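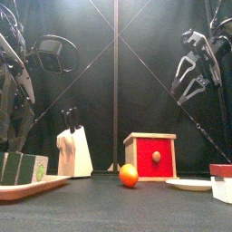

Jul 6, 2019

The Skaslow cell is back in one piece. It took two evenings, one more than I had planned, and most of the extra went into a cable I should have replaced last November.

The trouble started with the right arm. When it was asked to come straight down over the table it would stop short, back off a little and then throw a following error on the elbow. It didn't do it every time. If I ran the same move slowly it was fine. I spent a while blaming the drive settings because I had been in there the week before, and I put the old settings back, and it made no difference.

Eero Nurmi suggested I power the arm down and move it by hand through the same path. I should have done that first. There was a stiff spot just past the middle of the elbow travel, and it went away when I lifted the cable bundle off the link with my other hand. The bundle had crept along its ties until the slack was all on the shoulder side and there was none left at the elbow. The jacket on the encoder lead was worn through to the shield at one tie.

I ordered a new lead from Pitkänen and drove over to Groton to pick it up so I wouldn't have to wait on the mail. The old one was 50 cm. I bought 52, which is what the drawing calls for, and I have no idea where the short one came from.

For anyone with the same kind of arm, this is the order I ended up using. Power off at the wall, with the arm resting in its low position. Mark every tie point with a paint pen. Take the ties off from the gripper end back to the base, so the heavy part of the bundle stays supported while you work. Swap the lead, then bend the elbow all the way closed and put the tie at the elbow on first, loosely. Open it all the way and check that the bundle doesn't go tight. Only then do the rest. I used hook-and-loop straps at the joints this time and kept the plastic ties for the straight sections.

With the arm already opened up I took the gripper off and cleaned it. The fingers are the open kind with the triangular cutouts, and the cutouts collect tape residue and bits of foam. A toothbrush and some alcohol did it. One finger screw was loose. I put a drop of the medium thread locker on it and left it overnight.

The left arm got less attention. The only thing I did there was the wrist camera. It sits in a curved ring, and the ring can turn a hair if somebody picks up the arm by it, which I have done. I loosened it, squared the camera to the wrist with a small machinist's square, and tightened the screws a little at a time going back and forth. Then I had to redo the calibration for that camera. The Jidar script still fails if the lens cap folder isn't there, so I made an empty folder and moved on. I'll fix it sometime.

After that, both arms got homed and run at low speed with nothing on the table. I ran the right arm through the move that had been failing and watched the current on the elbow instead of watching the arm. It was flat through the place where it used to climb.

Then I put the kitchen things back out. The knife block, the orange and the little cabinet with the red drawer are what I use for a first check on layout, mainly because they are different heights. The block is the one I worry about, with the handles standing up out of it. I keep the right gripper parked well above the table whenever I'm moving objects, and I don't reach in with the drives enabled. The black backdrop had sagged while I was working, so I pulled that tight as well. Wrinkles in it confuse the background step.

Left to do: the base bolts on the left arm need a proper torque check, and I want to label both ends of every connector. I found two with no label at all, and one where the label was for a different arm. I also need another spare encoder lead for the drawer. If I order one this week I can get it in the same box as the thread locker, which is nearly gone.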